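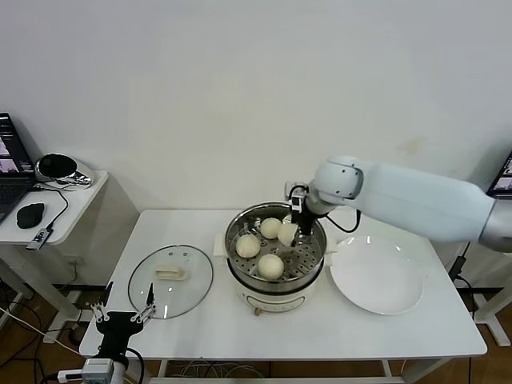 Kitchen work is a poor fit for the way industrial robot arms have been used for decades. A factory cell gives the arm the same part in the same position on every cycle, and a kitchen gives it nothing of the kind. This report covers one term of work on a single chore, moving steamed buns out of a steamer and onto a plate, with the aim of saying how close a general two-arm setup is to doing it without a person standing by. The task was chosen because it is short and has clear failure modes. A bun is soft, it sits on a perforated steel basket inside a pot with a raised rim, and with four buns in the basket the gripper fingers have to come down on one of them without disturbing the others. The plate goes on the right of the pot and the glass lid on the left, and each arm works mostly on its own side.

1. Background and question

The project started from a disagreement in our seminar group. Half the group held that household chores are a solved problem waiting for cheaper hardware. The other half held that published demonstrations show the best run of the day and say little about the average one. Neither side had numbers. We decided to get some for one chore and to keep the conditions plain enough that another group could repeat them.

The question was put this way: given a policy trained from human demonstrations, how often does the system complete the full chore, how long does it take, and what does a person have to do when it does not complete?

Three terms are used throughout. A "trial" is one attempt at the full chore, from lid on the pot to all buns on the plate. A "pick" is one attempt to lift one bun. An "intervention" is any moment when the operator takes control or touches an object on the table.

2. Setup

The two arms are mounted on opposite sides of the work area, each with a black two-finger gripper and a sensor module at the wrist. The steamer is an ordinary household electric model bought secondhand. We did not modify it. The only change to the kitchen equipment across the whole project was the plate. We began with a small deep one and switched to a large shallow one after the first week, for reasons given in section 5.

Control software is Stisura, which the department already had running on the lab machine. It handles arm motion, logging and the emergency stop. Training and playback were done with a set of scripts we called Vutis, written over the summer and mostly finished in August. Vutis is not a general tool. It assumes two arms, one table and one person at the keyboard, and it will crash without much explanation if any of those is missing.

Buns were bought frozen and steamed as the packet directs. Batches used for trials were let cool to a set temperature before the lid was put back on and the run started. Trials with the heating element on were not attempted. Steam reaching the wrist sensors was judged too likely to ruin them, and the department would not have paid for new ones.

3. Method

Demonstrations were recorded by teleoperation. One operator moved both arms through the full chore while a second person reset the table. We recorded 300 demonstrations and kept all of them, including clumsy ones, unless a bun was dropped on the floor.

The policy was then run for 400 trials. The number of buns varied from one to six. Position in the basket was set by a shuffled list of slots taped to the wall, so that the person resetting the table could not drift into placing buns where the robot found them easy. This turned out to matter. In a short pilot without the list, success was clearly higher, and when we reviewed the logs most of the buns had been placed near the front.

Each trial was scored by the person who was not at the keyboard. A pick counted as successful if the bun reached the plate, stayed on it, and had no tear in the skin longer than a fingertip is wide. Dents were recorded separately and did not count as failures. This was argued over for some time. A bun with a dent is still a bun someone would eat, and a person using tongs leaves dents as well.

4. Results

Across the 400 trials the policy made 1,479 pick attempts. Of the 1,479, 489 failed in some way on that attempt. Many were recovered by a second or third try without help, and this is the main reason the pick numbers look worse than the trial outcomes felt to those of us watching them.

Failed picks fell into four groups, listed from most to least common:

Fingers closed above the bun and slid off the top.
Finger contacted a neighboring bun and pushed it against the basket wall.
Bun lifted but dropped over the rim of the pot.
Skin torn because the bottom of the bun had stuck to the basket.

The first group is mostly a height problem. The wrist sensor looks down at a pale, smooth, rounded object with almost no texture, and the depth estimate on top of it is poor. The steel basket makes this worse. Its rows of small holes and bright surface between them produce noise close to the bun edges, exactly where the fingers need to go.

The second group depended on crowding. With one or two buns it almost never occurred. With five or six it was the usual reason for an intervention, as a bun wedged against the wall leaves no room for a finger on that side. The policy had no strategy for this. It repeated the same approach until the attempt limit was reached. A person would nudge the bun toward the middle first, and operators did so during demonstrations, but not often enough for the behavior to be learned.

The third group surprised us. The rim of the pot stands higher than the basket, and the arm has to raise the bun well clear before moving sideways. In demonstrations the operators cut this corner as they got more practiced. The policy learned the low path from the later recordings and grazed the rim with it.

The lid was the most reliable part of the chore. The handle at its center is rigid, sits in the same place every time, and is easy to see against the glass. Nearly all of the lid trouble came from setting it down, when the edge met the table at an angle and the glass rocked before settling. We added a slower release and had no further trouble with it.

5. Things changed during the project

The small plate was replaced after the first week. Buns placed on it rolled into one another and the last one often had nowhere to go. The large plate removed the problem completely. This is worth stating plainly -- a one-minute change to the equipment improved results more than two weeks of adjusting the policy did.

Closing force was lowered twice. The first setting left deep marks in every bun. The final setting leaves a shallow dent in some, and slips slightly more.

Cable routing on the wrists was redone after a loop caught on the side handle of the pot and moved it. The trial was stopped by hand. We now check the loops before each session. A longer-term fix would be to run the cable inside a sleeve along the forearm.

One session, on a Sunday, was discarded in full. The table had been bumped between calibration and the first trial, and every pick was off to the same side. Stisura reports joint positions correctly in that situation and has no way of knowing that the table has moved.

6. Comparison with a person

We timed three members of the group doing the chore with tongs, same basket, same slots. All of them finished well before the robot had put its first bun down. None dropped a bun. One tore the skin on a stuck bun and then loosened the others with the tip of the tongs before lifting, a correction made after a single failure with no instruction.

For a household, speed may not be the deciding issue. A slow machine that finishes is of some use if the person can be in another room. The present system does not allow that. It needs someone within reach of the stop button, and someone to free wedged buns, and that person could have plated the whole basket several times over.

For a shop floor the case is somewhat different. Rutilio Barajas, who reviewed our draft, worked in a commissary kitchen before his degree and pointed out that steamed goods there come out on flat trays, spaced by a machine, with no rim to lift over. Two of our four failure groups would shrink a great deal under those conditions. He also pointed out that such a kitchen would probably use a tilting tray and skip the arm.

7. Limits

All trials used one steamer, one brand of bun and one table. Lighting was kept constant. A repeat was planned at the Campbell teaching kitchen, with their steamers and their counters, but the room was booked through the end of term. Results on a second site would be of more value than further trials on ours. The group at Tumuvberg has a similar two-arm rig and has asked for the slot list and the scoring sheet, and both have been sent.

The buns were cool. A hot bun is softer and stickier and we expect more tearing. We have no data on this.

8. Findings

The system can move soft food from a basket to a plate under controlled conditions, with a person present. It cannot yet be left alone to do so. Depth sensing on pale, smooth objects over perforated steel is the first thing to improve. A nudging behavior for crowded baskets is the second, and could probably be had by recording demonstrations aimed at that case. Future demonstrations should also enforce a minimum lift height in software, so that operator habit does not end up in the policy.

Scoring sheets and the slot list are in the appendix folder. Vutis is available on request, with the warning given in section 2.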